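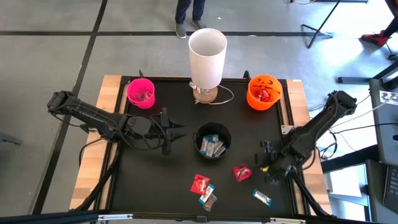
4. Starting a sorting shift on the Terenley table

This section is for packers moving from hand sorting to table operation. Your job on this station is to load, watch and correct. The arms do the picking.

4.1 Before you start

1. Check that both arms are powered and the grippers are open.
2. Set out the containers listed on the job card. Do not swap colors between containers during a run.
3. Place loose items flat on the black surface. Leave space between them where you can.
4. Stand behind the floor tape and press START.

CAUTION: Keep hands off the table while either arm is live. Press HOLD and wait for the tone before you reach in.

4.2 During the run

5. Watch the wrist view on the monitor. The container opening should come up between the two fingers before a drop.

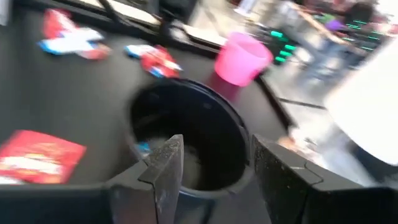
6. If the arm misses an item twice, press HOLD, move the item by hand and press RESUME.
7. Log each stop with its code. Code 344 is a missed pick. Code 1267 is a blocked arm, and only the shift lead may clear it.

Note: Stops are not counted against the operator. The hourly hand count used at Skadville ended in April and has not been replaced.

4.3 Changing over

Operators rotate every 100 minutes, with a 20-minute overlap for new staff. Send rota questions to Mayu Yagi. For arm faults, call the Melnyk service desk.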